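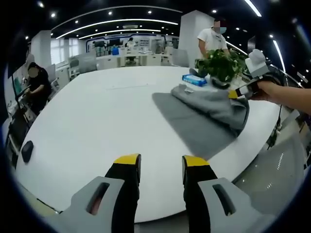
Keeping a big white meeting table clean

brilldale_jo
Posts: 212
Hi all, long time reader and I finally have something worth bothering you with. I look after the shared rooms at a small office and we have one of those large oval conference tables, white top, very smooth, lovely when it's clean and miserable when it isn't. Every sleeve and coffee cup leaves its mark, and if the light is low in the afternoon you can see all of it from the doorway. I've been going over it with a gray cloth and plain water and then fetching the wipes when I lose patience, and I think the wipes are making it worse, because there's a sort of haze afterward that comes right back. What do you all use? And do you fold your cloth or just bunch it up and go? My coworker and I have had words about this (friendly ones).

Jad Rawashdeh
Posts: 1,340
Welcome out of the shadows! The haze is leftover soap from the wipes, I'd bet my lunch on it. Fill a bowl with warm water and a tiny drop of dish soap, wash the whole top, then go over it again with clean water and a second cloth, and dry it. You'll probably have to do that twice the first time if you've got months of wipes built up on there. After that, water most days is plenty.

And fold, please fold! Fold it into quarters and you get a nice flat pad with fresh sides to turn to. A bunched cloth only touches the table in a few places and you end up chasing streaks around in circles.

wamer_attic
Posts: 88
I'm going to disagree with Jad, with love. Folding is fine for windows, but on a table that size I bunch it, because I can get some weight behind it and the dried coffee comes up. I did the tables in a church hall for 12 years and never folded a thing. Also I don't see what's wrong with wipes. They're right there on the table, people use them on their own mess, and that saves you a trip.

Jad Rawashdeh
Posts: 1,340
People use them on their own mess and leave a shiny patch the shape of their own mess, which is how we got here :)

I'll give you the bunching for stuck-on spots, though. Bunch for the spot, fold for the finish.

Roos Dewulf
Posts: 467
Can I ask what the top is made of, Jo? If it's lacquered I'd go very easy on the scrubbing, and if it's a hard laminate you can do more or less as you please. Ours has a seam across it and that's where all the grime settled, so have a look along any joins. I run a soft toothbrush down it every couple of weeks and it comes up beautifully.

The other thing is to take everything off first. I used to clean around the plant, and the day I moved it there was a dark ring underneath that took me most of a morning with baking soda paste. Now it sits on a saucer with felt under it.

brilldale_jo
Posts: 212
Oh no, the plant. Ours sits right on the table too, a big leafy green thing in a dark pot, and I have been cleaning around it since it was given to us. I'm a little afraid to look. I don't know what the top is, I'm sorry to say, it was here before me. There is a faint line across it that I'd always taken for a scratch, so I'll get down at eye level tomorrow and check.

namboodiri_k
Posts: 29
Check the dryer sheets too, if you wash your cloths at home! Fabric softener coats them and then they just push the water around. I bought a pack of 25 gray ones and ruined half of them that way before my sister set me straight. Plain detergent, hang them up, done.

wamer_attic
Posts: 88
That one I agree with completely. No softener, ever.

brilldale_jo
Posts: 212
Well, I moved the plant. There is a ring. It isn't as dark as I feared and the first go of paste took a good bit of it off, so thank you, Roos. Saucer is on my list. Washing the top properly this afternoon once the last meeting clears out, folded AND bunched so that everybody's happy.

Roos Dewulf
Posts: 467
Leave the paste on a few minutes before you rub, and rinse it well or you'll be back here asking about white dust.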